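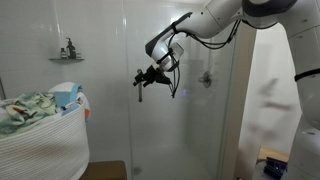 샤워실 유리문은 얼마나 자주 닦아야 할까?

쓰고 나서 물기를 훑어 내리는 일은 매번, 세제를 쓰는 청소는 한 달에 두 번이면 넉넉하다. 여럿이 한 욕실을 쓰는 집이라면 세제 청소를 매주 한 번으로 늘리고, 물기를 훑는 일은 그날 맨 마지막에 씻는 사람이 맡으면 된다.

이렇게 써 놓고 보니 참 쉬운 일 같은데, 나는 이 쉬운 일을 몸에 붙이는 데 꽤 오래 걸렸다. 첫 자취방 욕실에는 샤워실이랄 것도 없이 변기 옆에 샤워기가 걸려 있었고, 물은 바닥으로 튀면 튀는 대로 두었다가 슬리퍼 신고 들어가면 그만이었다. 그러다 유리문 달린 샤워실이 있는 집으로 이사를 갔을 때 얼마나 좋았는지 모른다. 문을 닫고 물을 틀면 호텔에라도 온 것 같고, 나와서 발을 디디면 바닥이 보송보송하고! 그런데 계절이 한 번 바뀌고 나니 유리 아래쪽이 어째 희끗희끗해졌다. 수건으로 문질러도 그때뿐, 마르면 도로 올라왔다. 그게 물때라는 걸 알고 나서 동네 잡화점 시바리에 가서 4000원짜리 스퀴지를 하나 샀고, 그 스퀴지를 아직도 쓴다.

욕실 정리를 다루는 글은 대개 수납장부터 시작하는데, 나는 샤워실부터 이야기하는 게 맞다고 생각한다. 물이 가장 많이 닿는 자리이고, 하루라도 안 쓰는 날이 없으니까. 샤워실이 개운하면 욕실 나머지는 좀 어수선해도 눈에 덜 밟힌다(우리 집 세면대 위가 늘 그렇다).

유리문 닦는 순서

불투명한 유리와 투명한 유리는 손이 가는 방식이 조금 다르다. 투명 유리는 물방울 자국이 금방 보여서 자꾸 닦게 되고, 뿌옇게 처리한 유리는 자국이 잘 안 보이는 대신 때가 앉아도 한참 모른다. 처음부터 뿌연 유리라면 눈을 믿지 말고 손바닥으로 쓸어 보시라. 까끌까끌한 느낌이 오면 닦을 때가 된 것이다. 표면 처리가 된 면은 거친 수세미에 상하기 쉬우니 부드러운 천이나 스펀지만 쓴다.

나는 따뜻한 물에 구연산을 풀어 분무기에 담아 둔다. 위에서 아래로 뿌리고, 양치하고 머리 빗을 동안 내버려두었다가 스펀지로 살살 문지른 다음 맑은 물로 헹군다. 헹구는 건 넉넉하게 한다. 그러고는 스퀴지를 위에서 아래로, 조금씩 겹치게 내려 긋는다. 구연산을 락스와 함께 쓰는 일은 절대로 없어야 하고, 대리석 같은 천연석 선반이 있는 욕실이라면 구연산이 닿지 않게 해야 한다. 돌이 삭는다. 이건 내가 우리 어머니 댁에서 한 번 저질러 본 일이라 자신 있게 말할 수 있다.

손잡이는 따로 챙겨야 한다. 세로로 달린 짧은 금속 손잡이는 유리와 맞닿는 자리, 그러니까 위아래 고정 부위에 비누 때가 동그랗게 낀다. 못 쓰게 된 칫솔이 이럴 때 제 몫을 한다. 수전도 마찬가지여서, 둥근 크롬 판과 벽 사이 틈을 칫솔로 한 바퀴 돌리고 마른 천으로 닦아 주면 그 반짝이는 것 하나로 욕실 인상이 달라진다. 배수구 덮개는 들어 올려 머리카락을 걷어 내고, 문틀 아래 홈은 면봉으로 훑는다. 여기까지 하고 나면 허리가 좀 아프지만 커피 한 잔이 그렇게 맛있을 수가 없다.

병 세 개의 선반

다음은 선반이다. 벽 모서리에 붙은 작은 세모꼴 선반에 물건을 몇 개까지 올리는 게 좋을까 하는 문제를 두고 우리 집에서는 제법 긴 토론이 있었다. 남편은 샴푸, 린스, 바디워시, 세안제에 면도 거품까지 모두 손 닿는 데 있어야 한다는 쪽이었고, 나는 세 개가 한계라는 쪽이었다. 결국 세 개로 정했다. 키 큰 펌프병 하나를 가운데 두고 양옆에 작은 것을 하나씩 두면 꺼낼 때 서로 걸리지 않고, 선반을 닦을 때도 한 손으로 들어 올리기 좋다.

짙은 색 병이 욕실에 잘 어울린다는 것도 살면서 알게 된 일이다. 흰 타일 앞에 어두운 병이 서 있으면 따로 꾸미지 않아도 그림이 된다. 다만 색을 맞추겠다고 멀쩡한 용기를 버리고 새 병 세트를 사는 건 말리고 싶다. 나도 네레티라는 가게의 갈색 병이 예뻐서 네 개나 샀는데 하나는 펌프가 뻑뻑해서 지금은 다용도실에서 주방 세제를 담고 있다. 쓰던 것 가운데 어두운 색 병을 남기고, 다 쓰면 거기에 리필을 채우는 정도면 족하다. 리필을 채우기 전에는 병을 씻어 속까지 바싹 말린다.

선반 밑면을 잊는 분이 많다. 물은 위에서 떨어지지만 물곰팡이는 밑에서 핀다. 병을 내리는 김에 손가락으로 밑면을 한 번 쓸어 보면 언제 마지막으로 닦았는지 대번에 안다. 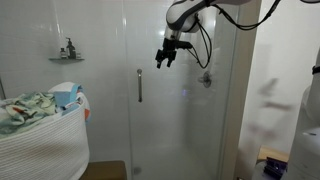
악셀 비그푸스도티르는 욕실에서 제일 골치 아픈 것은 물때도 곰팡이도 아니고 빨랫감이라고 했다. 유리는 닦으면 그만이지만 벗은 옷과 쓴 수건은 날마다 새로 생기고, 식구마다 놓는 자리가 달라서 문고리에도 걸리고 세면대에도 얹히고 급기야는 바닥에 눕는다는 것이다. 그래서 샤워실 문에서 손을 뻗으면 닿는 곳에 바구니를 하나 두었더니, 잔소리를 절반만 해도 되더라고 했다. 나머지 절반은 아직 한다며 웃었다.

나는 이 이야기가 무척 반가웠다. 빨래 바구니는 흔히 세탁기 옆에 두는 물건으로 여기는데, 옷을 벗는 자리는 세탁기 앞이 아니라 욕실 앞이지 않은가. 집 구조가 허락한다면 바구니를 욕실 문 가까이로 옮겨 보시기를 권한다. 우리 집에서는 그렇게 하고 나서 양말 한 짝이 사라지는 일이 눈에 띄게 줄었다.

바구니를 고를 때는 공기가 드나드는 짜임인지를 먼저 본다. 가로로 골이 진 흰색 바구니는 욕실 타일과 잘 어울리고, 짜임 사이로 바람이 통하니 수건에서 쉰내가 덜 난다. 골 사이에 먼지가 앉는 게 흠이라면 흠인데, 물기를 꼭 짠 천으로 훑고 그늘에 세워 두면 된다. 크기는 이틀 치 빨래가 들어가면 알맞다. 너무 크면 바닥에 깔린 옷을 일주일 뒤에나 만나게 된다. 나는 커다란 바구니를 쓰던 시절 여름 끝에 넣은 초록색 수건을 10월에 꺼낸 적이 있다. 냄새에 대해서는 쓰지 않겠다.

젖은 수건은 곧장 넣지 말고 한나절 걸어 두었다가 넣는다. 걸 데가 마땅치 않으면 나무 스툴이나 작은 벤치가 요긴하다. 등받이 없는 낮은 걸상 하나면 수건을 펼쳐 걸칠 수도 있고, 갈아입을 옷을 올려 둘 수도 있고, 발톱 깎을 때 앉을 수도 있다. 나무가 물을 싫어하는 것은 맞지만 다리 밑에 고무 캡을 씌우고 가끔 마른 천으로 닦아 주면 생각보다 오래간다. 우리 집 걸상은 가구 공방 아사리에서 흠집이 있다고 싸게 내놓은 것인데, 흠집 난 쪽을 벽으로 돌려놓고 여태 잘 쓰고 있다.

수건 이야기

바구니를 들여다보면 그 집 수건이 어떤지도 보이기 마련이다. 하얀 수건으로 통일하면 삶기 편하다는 분도 있고, 색색이 섞여야 제 수건을 찾기 쉽다는 분도 있다. 나는 뒤쪽이다. 연한 초록에 주황 무늬가 든 수건이 한 장 걸려 있으면 흰 욕실이 한결 다정해 보인다. 빨 때는 진한 색만 따로 빼고, 섬유유연제는 아주 조금만 쓰거나 아예 빼 보시라. 유연제를 많이 쓴 수건은 보드랍기는 해도 물을 잘 안 먹는다. 널기 전에 양 끝을 잡고 탁탁 털면 올이 살아난다. 이 탁탁 터는 소리를 우리 고양이는 아주 싫어한다.

수건을 바꿀 때를 묻는 독자도 계셨다. 물을 닦아도 피부에서 미끄러지기만 하거나, 가장자리가 풀려 실이 손가락에 걸리면 그때다. 퇴역한 수건은 네 조각으로 잘라 걸레로 쓴다. 유리문의 마지막 물기를 거두는 데는 새 극세사 천보다 이 낡은 수건 조각이 내 손에는 더 맞았다.

마지막으로 환기. 씻고 나오면 샤워실 문을 한 뼘쯤 열어 두고 환풍기를 켜 둔다. 물기를 훑고 나서 문을 꼭 닫아 버리면 안쪽 공기가 갇혀서 애써 닦은 유리에 다시 김이 맺힌다. 창이 있는 욕실이라면 겨울에도 잠깐은 열어 주시라. 춥다고 이번 주를 통째로 건너뛰었더니 실리콘 이음매에 까만 점이 벌써 두 개 올라와 있어서, 이 원고를 보내고 나면 나도 칫솔을 들고 들어가야 한다.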